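Condico (simulation method)

Condico is a method for training two-armed household robots entirely in computer-rendered rooms. It was developed in the Sament project and first released in January. The method is used mostly for kitchen tasks, such as placing dishes in a rack or clearing a table.

Background

Earlier simulators gave the robot one fixed view of the room. Condico gives the control policy several views of the same moment, and one of them is taken close to the gripper.
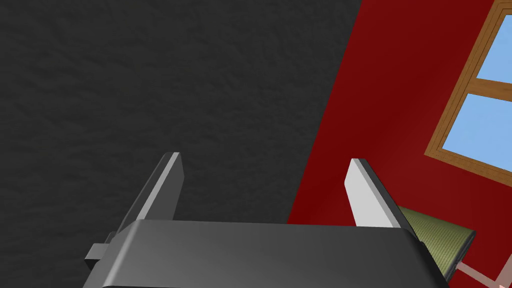
Close view of a parallel gripper with its fingers open, in a rendered room.

Each training run starts from a stored room. The walls and furniture stay the same, while the small objects and the camera angle are changed by a random rule. Strong tilt is permitted - the authors wanted a policy that does not depend on a level horizon.
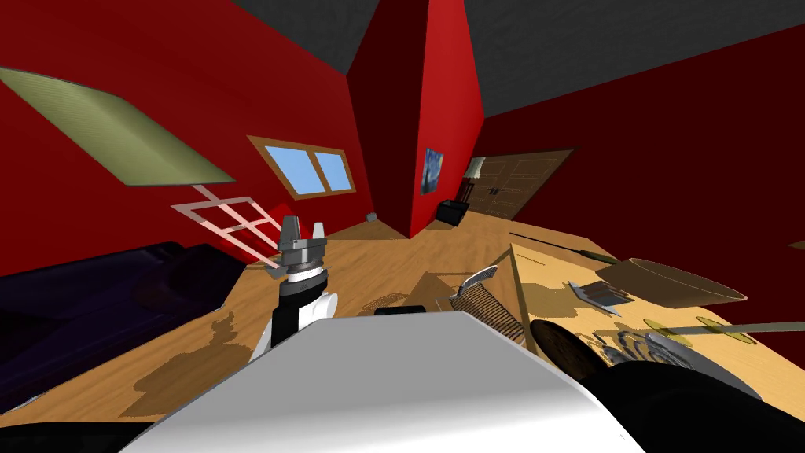 Onishi has objected that tilt and object position should be varied in separate runs, as otherwise it is hard to say which of them improves the result. The project later added a setting for this, but it is switched off by default.

Objects are stored with simple collision shapes. Racks and grates are the most difficult, because thin bars need many small contact surfaces and slow down the simulation.

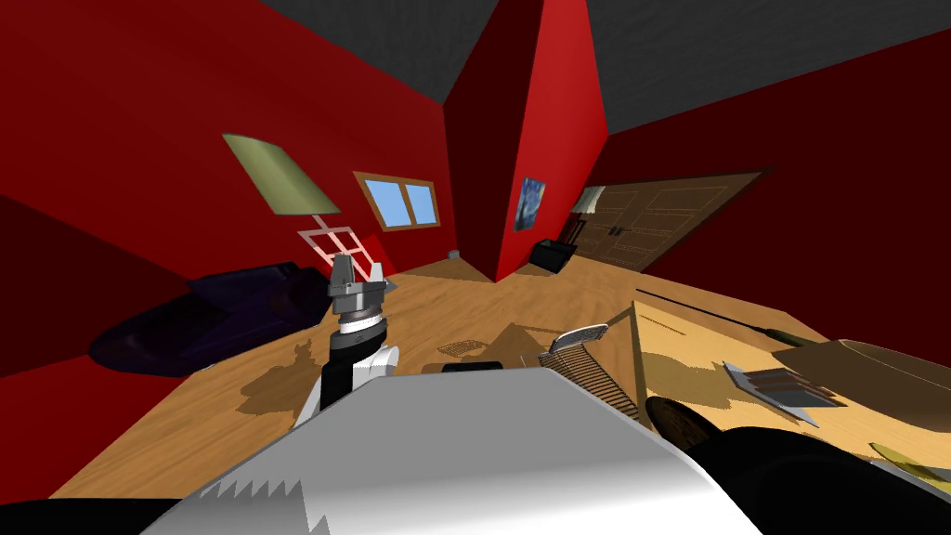
Results

In the first published test, dated 4 Jul 2019, a policy trained on 1,000 rendered runs was tried on 100 new layouts. It failed on 19 of them. Most failures were in grasping thin objects lying flat on a table. Use of the second arm was limited to holding.

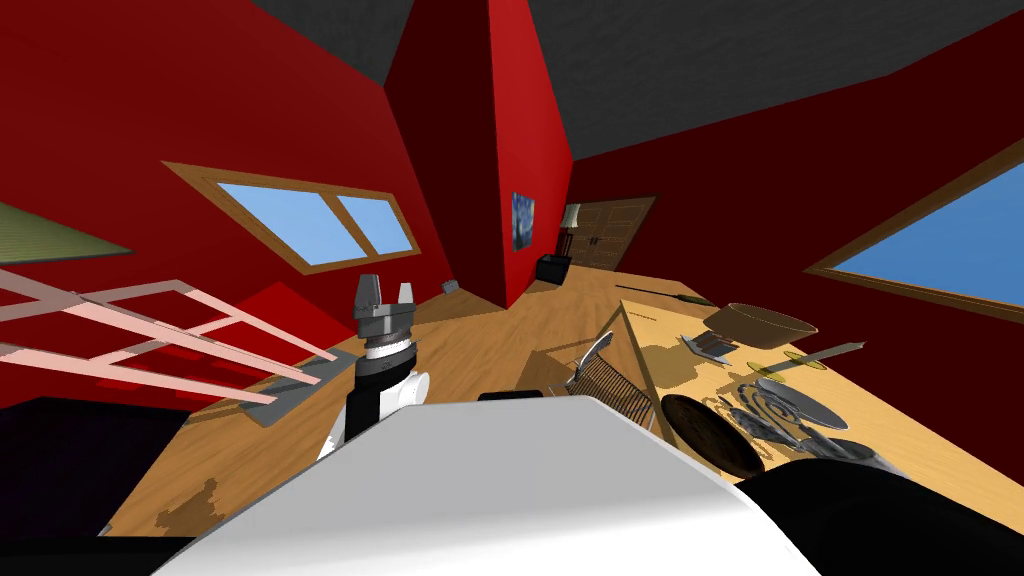 According to Pukum, the test says little about real kitchens, where friction and lighting are less regular, and the failure rate should be read only as a comparison between simulated methods.

See also

Domain randomization
Bimanual manipulation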